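Wilari Collection Station: Set-up and Operation Guide

Section 4. Recording Demonstrations

Last revised Apr 29, 2026

Use this section after the arm has been mounted and homed (Section 2) and the cameras have been matched to the table (Section 3). It covers laying out the kitchen set, recording episodes, and sending them on for training. The kitchen set has more pieces than any one task needs. The extra pieces stay on the table as clutter. 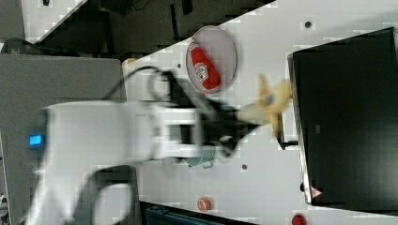
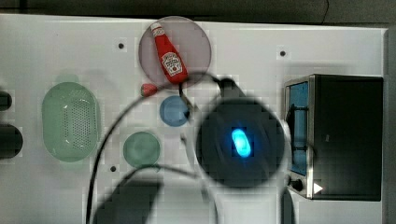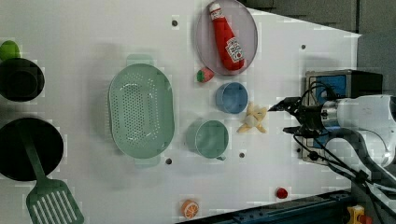

Kitchen set in use on the white tabletop. The ketchup bottle is on the plate in all three views.

Do I have to put every item back in exactly the same spot before each episode?
Items should go back in a different spot and at a different angle each time, anywhere the gripper can reach. A model trained on one fixed layout tends to learn the layout and fails when a piece is moved by the width of a hand.

4.1 Before you start

1. Turn on the arm and wait for the status light to hold steady.
2. Open Olleo on the station computer and select New Session.
3. Enter your operator code. Do not use another operator's code, even for a test.
4. Check all camera previews. Each one should show the tabletop clearly.
5. Wipe any camera lens that looks hazy, then check its preview again.
6. Move the arm slowly through its full reach with the hand controller. Watch the cables. They should follow the arm without pulling tight.

CAUTION: Keep hands and sleeves off the table whenever the arm is enabled. Press Pause and wait for the tone before you reach in.

4.2 Laying out the table

1. Draw a task card in Olleo. The card gives the instruction, such as "put the bottle on the plate", and lists the items that must be present.
2. Place the listed items first.
3. Add clutter from the rest of the set. Leave enough room for the gripper to open next to the target item.
4. Check that the task is not already done. If the card says to put an item on the plate, the item has to start somewhere else.
5. Press Capture Start View. Olleo saves a still from each camera and compares it with your last 12 layouts. If it reports a match, move at least two items and capture again.

Note: Soft items may be placed any side up. Cups and bowls should be placed upright unless the card says otherwise.

4.3 Recording an episode

1. Press Record and wait for the tone.
2. Carry out the instruction with the hand controller. Work at a steady pace. Short pauses are fine, but a pause longer than 3 seconds will be trimmed.
3. If you miss a grasp, open the gripper, back off and try again in the same episode. Recoveries are useful and should be kept.
4. When the task is done, move the arm clear of the items and press Stop.
5. Mark the episode Success, Partial or Fail. Mark what happened on the table. An episode in which the item was lifted but dropped short of the target is Partial.
6. Clear or rearrange the table and draw the next card.

CAUTION: If the arm pushes an item against a heavy appliance, stop and back off by hand controller. Do not try to drive through it. The gripper fingers bend before the joint limit trips.

Discard an episode only if:
- a person reached in during recording
- a camera dropped out
- the wrong task card was open

Everything else is kept, including clumsy attempts. The Sauerland filter sorts these out later, using your marks and the arm log together.

4.4 Episode counts

A new task needs 2000 kept episodes before the first training run. The counter at the top of the Olleo window shows kept episodes only. The starter set shipped with the March release holds 1544 kept episodes for the bottle task, and these count toward the total if your table and camera positions match the drawing in Section 3.

Change operators during a long session if you can. People approach a grasp in different ways, and a set recorded by one operator carries that person's habits into the model.

4.5 Ending the session

1. Park the arm and press Disable.
2. Select Close Session. Olleo checks each episode for missing images and lists any it can't repair.
3. Add a note if anything was unusual, such as changed lighting or a replaced item.
4. Select Send to Kiselis. Leave the computer on until the transfer bar reaches the end.
5. Return all items to the set box, and report worn or split pieces on the station sheet.

If the transfer stops partway, select Send to Kiselis again. Episodes already received are skipped. For error codes, see Section 7.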